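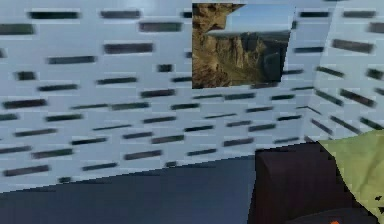

Stikia to Open Its Second Listening Library in October, With 1003 Recordings Free to Borrow

2026-04-08

Stikia, the small lending library for spoken stories and old radio plays, is delighted to announce that it will open a second branch this October on the ground floor of the former Miton dry goods store. It has been a long road to get to this point, and everyone at Stikia would like to begin by thanking the neighbors, members and patient landlords who have helped us along it.

The new branch, which will be called Stikia at Miton, will open with 1003 recordings on its shelves. Many of these come from the Cieślak collection, a family's gathering of radio plays, bedtime stories and kitchen-table interviews that was given to us two winters ago in a great many mismatched boxes. Our staff has been listening through them ever since, labeling as they go, and we can report that the work has been slow, happy and now and then interrupted by somebody laughing too hard to write.

Visitors will find 26 listening seats, each with its own player and a pair of headphones, and 2 closed rooms where families or small groups can listen together out loud. Borrowing is free for anyone with a Stikia card, and the card itself is free too. Recordings may be kept for 38 days - a number we settled on long ago at our first branch, when a month kept proving a little too short for the longer serials. There are no late fees, though we do send a friendly note.

Those who already know our first branch will be glad to hear that the evening story hours are coming along to Miton as well. They will follow the same easy pattern: a recording is played from start to finish, the lights are kept low, and tea is poured afterward for those who want to stay and talk it over. Knitting is very welcome. So are children, provided they can manage a quiet half hour, and so are grown-ups on the same terms.

The shelving and the listening seats are being made by Skistus, the workshop that fitted out our first branch and has kindly kept all the old drawings. The seats will be a touch wider this time, following a good many suggestions left in our comment book, and the headphone cords will be longer.

Stikia is also looking for recordings made at home. If you have a tape of a grandparent telling a story, or a school play, or a birthday song sung badly and with great feeling, we would love to hear from you. We will make a copy for the library, with your permission, and give the original back to you along with a clean copy of your own. Please write to us before sending anything by mail - old tapes are delicate, and we would much prefer to arrange a time for you to bring them in.

Cards issued at either branch will work at both, and recordings may be returned to whichever is closer. Opening hours for Miton will be posted at the first branch and mailed to all members over the summer.

17 shares | 4 comments

Contact: Stikia Press Desk | © 2026 Stikia Listening Library | Back to top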